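The Plain White Cup Makes Its Case

Cathal Heffernan owned 100 mugs when he moved to Clituslow. He had souvenir mugs, mugs from old jobs, mugs with handles glued back on. By the end of his first February in the apartment he was down to 4 cups, all of them white, and he says he has not missed the rest.

"I always reached for the same one anyway," he says. "The others were just in front of it."

Heffernan runs Miseck, a small shop on the main street that sells tableware and not much else. The shelves are narrow and the stock is mostly white. Customers come in asking for color, he says, and a fair number of them leave with a short, straight-sided cup that has nothing on it at all.

The cup's main quality is that it goes with any table. On dark wood it looks formal. On a gray-brown top it looks softer, and a plain matte surface gives the eye little else to settle on.

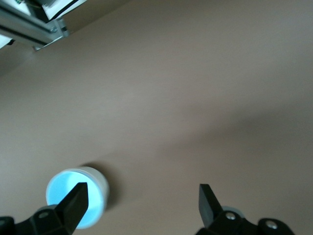

A short white cup on a taupe tabletop.

Size is the first thing to settle. A tall mug holds more but the last third goes cold, and it tips more easily when someone reaches across for the bread. Heffernan prefers a short cup and a second pour. He tells people to pick one up before buying it and to put it down again, because the sound it makes on the table is one they will hear every morning.

The rim matters too. A thick rim stands up better to a crowded sink. A thin one is nicer to drink from – tea drinkers in particular ask for it – but it chips. Ó Conaill, the pottery that supplies much of what Miseck sells, makes both, and Heffernan keeps them on separate shelves so that people will try one and then the other.
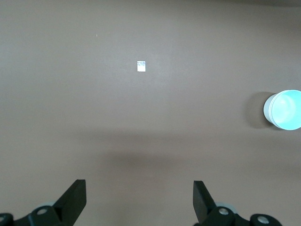
Small paper is the enemy of a clear table. Receipts, tags and folded notes collect beside the cups, and on a brown or gray top a white scrap shows from across the room. Heffernan keeps a dish by the door for them and empties it every 3 days.

His other rule is to leave 2 cups out and put the others away. Guests can ask. Miseck's next delivery, a lower version of the same cup called the Plunport, goes on sale April 1, 2023.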